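Last updated: March

Setting Up and Maintaining the Gripper Cell: Project Report

1. Purpose

Our group was given one arm cell in the teaching lab and asked to keep it running for the term. Other groups used it for their pick-and-place work. Our job was the machine itself: mounting the gripper, setting the wrist camera, writing the check sheet, and fixing whatever came loose. This report covers the gripper end, where most of our hours went.

2. Starting condition

The cell came to us with a two-finger gripper from Skanex and a mounting bracket the previous class had made. The log stopped at cycle 1314 and there was no record of when the fingers had last been taken off. The left finger had a little play in it when pushed by hand. We found that one of its screws had been put in without thread locker.

We took both fingers off, cleaned the threads, and put them back with the medium-strength compound from Lalteck. The fingers went on with the gripper fully open, and we closed it slowly at low force to check that the tips met. The first try was off, so we loosened the right finger and shimmed it. The second try was good enough to leave.

3. Camera position

The camera sits at the wrist and looks out past the fingers. We wanted both fingers in view along the bottom when the gripper is open, with most of the picture left for the table. If the camera is tilted too far down, the housing takes up too much room. If it is too far up, you lose the fingertips and can't judge the approach. 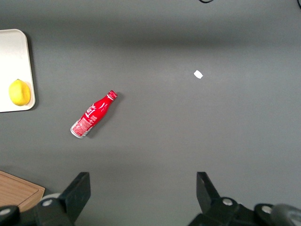

After the angle was set we marked the bracket with a paint pen so a bumped camera can be put back without starting over. We also moved the strain relief on the cable, which had been pulling on the connector whenever the wrist turned past its middle range.

4. Routine checks

We ran a short check every 100 cycles and a longer one every 200. The short check is done with the arm parked and the power to the gripper off:

- Wiggle each finger by hand and feel for play.
- Look at the screw heads and bolts on both sides of the housing.
- Wipe the camera lens with a dry cloth.
- Make sure the cable moves freely.

The longer check adds a slow open and close, a look at the tips when closed, and a test grasp on a soft foam block from the Clondico parts kit. We wrote the results on paper first and typed them in later. Two short checks were missed during midterms.

5. Problems

The main fault was a gripper that stopped before it was fully open. We blamed the controller and spent nearly a whole lab period on it. The cause was a bracket screw that had backed out and was touching the finger carriage. Tightening it fixed the fault, and it did not come back during the term.

We still don't have a proper torque value for the finger screws. The Suominen driver in the lab has no scale on it, so we went by feel. The next group should ask for a torque driver early.

Related reports
Cable Routing on a Small Arm
Replacing Worn Finger Pads
Calibrating the Wrist Camera

Contact the lab office | Copyright the authors | Back to top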